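**Ticket 796: round table in the breakfast corner rocks, and now has a pale ring on top**

Status: open, waiting on parts
Product: Pramel round table, light wood finish
Opened by: Kirsty Yule
Handled by: Nwosu, Skudness Home Support

**First message from Kirsty**

Hello there! I hope I've picked the right form, because there were a lot of them and I went back and forth a bit. We bought the Pramel table in December for the breakfast corner and we love it to pieces, it's such a warm color and it makes the whole corner feel friendlier in the mornings. But it has started to rock. Only a little, the sort of rock where your coffee doesn't spill but you do notice it, and if you lean on the side nearest the window the far side comes up to meet you.

The floor is polished marble, gray with white veins, and I did wonder whether that was the trouble (it's lovely but it's an old floor and I wouldn't swear to it being level). My other worry is a pale ring on the top where somebody, and I have my suspicions, set down a hot mug. Is there anything I can do about that at home, or is it too late?

**Reply from Nwosu**

Hi Kirsty, thank you for such a clear note, and you did pick the right form. Let's take the rocking first. Could you turn the table a quarter of the way around, on the same spot, and lean on it again? If the high side stays near the window, it's the floor. If it travels around with the table, it's something in the base. Please clear the top before you move it, and lift it with a second person so you don't scratch the marble.

As for the ring, please don't put anything oily on it yet. Wipe it with a soft, barely damp cloth, dry it right away, and leave it alone overnight.

**Update from Kirsty, 8:15 in the morning**

Well, we turned it, and the wobble went around with the table! So I suppose my poor floor is off the hook. I got down underneath with a flashlight and found that one of the 2 leveling feet on that side has lost its felt pad and sits a bit crooked in its socket. It turns, but it doesn't seem to bite.

The ring is fainter this morning. You can hardly find it unless the light comes across the wood just so, and then you have to tilt your head like a bird. 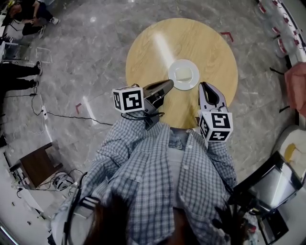 I should say that we're still using the table for everything in the meantime, breakfast and snacks and whatever else comes along, and I didn't want you to think it was out of action. I've been keeping plates toward the center, where it feels steadiest. Please tell me if that's a bad idea and I'll move us all over to the kitchen counter, though there will be complaints.

One more thing while I'm here: would it hurt to fold up a bit of cardboard and tuck it under the bad foot for now?

**Reply from Nwosu**

Light use is fine, and plates in the center are just right. Cardboard is fine for a few days too, but check it after mopping, as it goes soft when it gets wet. Please don't force the crooked foot any tighter, or the thread may strip.

I've asked for a Kokow foot kit to be sent to you. It has 2 feet and a sheet of felt pads. Screw the new foot in by hand until it stops, then back it out slowly until the table sits still. I'd change both on that side so they match.

**Update from Kirsty**

Cardboard is in, and what a difference! Not 100 percent, but I wrote a whole shopping list at it this afternoon and my handwriting stayed on the line. I'll leave the new feet until my brother can hold the other side, and I'll write again once they're in. Thank you for being so patient with me.

**Internal note**

Kit on back order, expected in around a week. Keep open until customer confirms fit. Ask again about the ring.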